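Skutel v Omow: form and team news
8/13/23

Skutel go into the home fixture against Omow in 3rd position on the table with 44 points. Omow are lower down and have lost their last two away matches.

Skutel have kept the same back four since April. Živković plays on the left of midfield and takes the corners. The side presses high in the first half hour and then drops into a 4-4-2, with the wide players tucked in to block the centre. Most of the goals they have conceded came from crosses to the far post.

Omow normally line up with three centre backs. Their coach has two defenders out with hamstring injuries and may switch to a back four. Under that set-up the full backs stay home and the forwards get little support.

The Vorora ground held 525 spectators for the last home match. The pitch was rolled and re-marked during the week, and the northern goalmouth has been returfed.

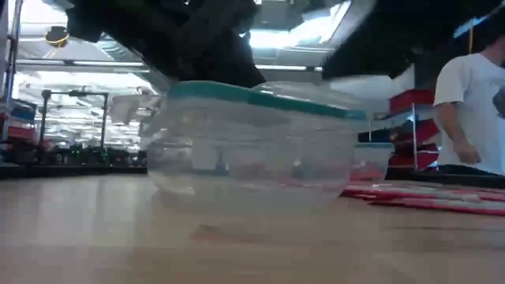

Fatos Matić expects Omow to sit deep and wait for set pieces, and thinks a draw would suit them better than it would Skutel. Entry is at the southern gate.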